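Cómo preparar la página de preguntas frecuentes para las familias de tu centro

Por Dexter Espiritu | Octubre
Tiempo de lectura: 4 minutos

Si alguna vez has atendido el teléfono de una secretaría en plena campaña de matrícula, ya sabes de qué te hablo: el horario de comedor, la parada del autobús, el uniforme, y vuelta a empezar. Una buena página de preguntas frecuentes te ahorra muchas de esas llamadas y, de paso, deja a las familias más tranquilas (¡que también cuenta!). Vamos a montarla con calma.

1. Recoge las preguntas de verdad

Pide a quien coge el teléfono y a quien contesta el correo que apunte durante un par de semanas lo que le preguntan, con las mismas palabras que usan los padres. En el colegio Granditz juntamos así 265 consultas, y muchísimas eran la misma dicha de otra manera.

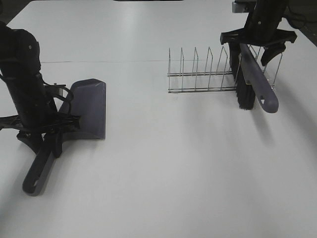 No las corrijas todavía. Si una madre escribe «¿a qué hora puedo dejar al niño?», ese es el título que necesitas, aunque en el reglamento ponga «servicio de acogida matinal».

2. Agrúpalas por momentos del curso

Admisión, primeros días, día a día y final de curso suelen bastar. A mí me gusta hacerlo en papel, con las notas repartidas por la mesa y un café al lado, pero una hoja de cálculo sirve igual.

3. Escribe respuestas cortas

Empieza por el dato y deja la explicación para después. Yo procuro no pasar de 449 caracteres por respuesta, una manía mía que me obliga a quitar paja. Si el asunto da para más, enlaza a la página correspondiente. 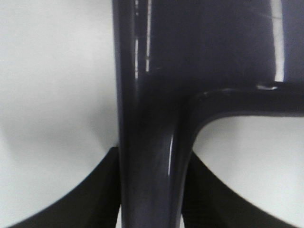 4. Publica y comprueba desde el móvil

Abre la página en un teléfono corriente y busca tres respuestas como si tuvieras prisa. ¿Te cuesta encontrarlas? Pues acorta los títulos o sube esa sección.

5. Ponle fecha de revisión

Yo la repaso antes de abrir la matrícula y otra vez en octubre, cuando ya han cambiado horarios y extraescolares. Anota quién se encarga de cada apartado y guarda la lista original de consultas, que te vendrá de maravilla para la próxima revisión.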